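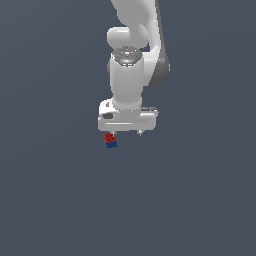

hultar18
Does anyone else find remote control harder in sim than on a real arm? I've done 11 demos in Tromosska and I'm fighting the depth every time. The red and blue bit sits down by the left finger and I can't judge the gap at all.
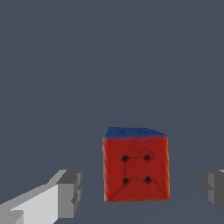 wegener_fan
Wrist view – I steer by that one and barely look at the other.
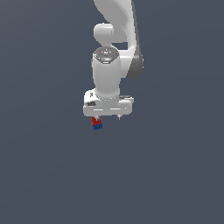 hovham
Disagree, wrist view made mine worse. Slow the controller down and do 4 short tries.

hultar18
OK, trying both tonight!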